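The Whiteboard at Candgate, December

We finally have a gallery page for the workroom, and I could not be happier about it! People ask about the whiteboard more than anything else in the place, so the whiteboard gets top billing this time, with the table and the shelves as supporting acts.

A little background for anyone new. Candgate is one long room shared by four of us (Rohani Nasution, Afiq Lubis, Kimie Katayama and me), and the board went up in our first week. It was supposed to be for the shopping list. Then Afiq drew a box, Kimie drew an arrow coming out of it, and it has been full ever since. I love that you can stand in front of it with a coffee and pick up an idea somebody left in the middle of a sentence.

Our rules are loose. Anything circled stays up until the person who circled it says so. Everything else is fair game after 16 days, and Rohani keeps a sharp eye on that. The magnets are for paper notes, though they wander all over the place and I have found them in my coat pocket twice.

More from the storage corner when we've sorted the boxes, which I'm told will be in December. Comments are open, and yes, I read all of them!

Hadi Sleiman

The board over the tabletop, with plenty of blue marker on it.

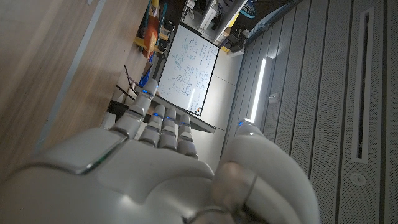 Notes and arrows again, plus the magnets down in the corner and the white shelving next door.

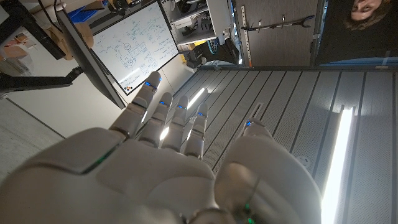 How do you get old marker off a whiteboard once it has set?

Go over the old lines with a fresh dry-erase marker, wipe while the new ink is still wet, and finish with a damp cloth.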